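Repair belongs in the purchase price

Public bodies spend a good deal of care on buying equipment and rather little on keeping it. The tender is drafted by specialists, reviewed by lawyers and scored by a panel. The maintenance that follows is left to whatever remains in the departmental budget at the end of the year. This association has argued for some time that the two decisions should be taken together.

Our survey of members in May drew 700 replies from colleges, libraries and municipal workshops. Of those replies, 79 came from institutions that had set money aside for repair at the moment of purchase. The others had relied on a general fund, and many wrote to us of equipment standing idle while a part was approved, ordered and paid for under three separate procedures.

Adoración Barroso, writing for our members' bulletin, put the matter plainly: a college that cannot afford to mend a lathe could not afford to buy it. Her remark was thought severe by some readers. We consider it a fair description of how a household would treat the purchase of a boiler.

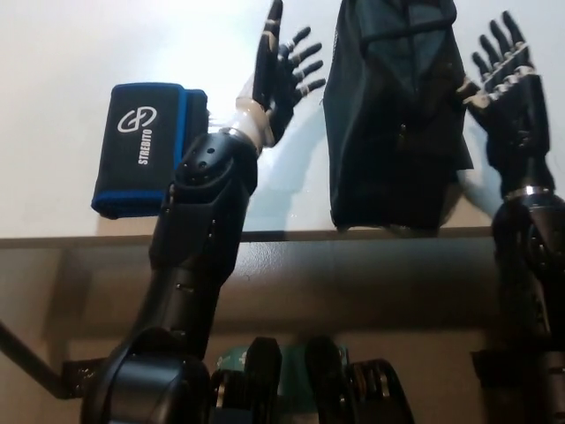 A robotic hand with its five fingers spread, and a black pouch with blue trim.

Suppliers have their part to play. Vedero and Imura now publish prices for spare parts alongside their catalogues, and a buyer can work out the cost of ten years' ownership in an afternoon. Curkau does so only on written request. We would ask that published prices become a condition of any public tender above a modest value.

It will be objected that money held for repairs is money withheld from teaching or from lending. Itziar Cordero has made this case with some force, and smaller institutions will recognise her concern. A reserve need not be large, however, and it may be pooled between neighbours. The arrangement begun by the Akgül libraries asks each member for a yearly payment of 1120 euros, and the fund may be drawn upon by any of them.

The ministry's review of purchasing rules is still open for comment. Members who wish to add their names to our submission should write to the secretariat before noon on the closing day.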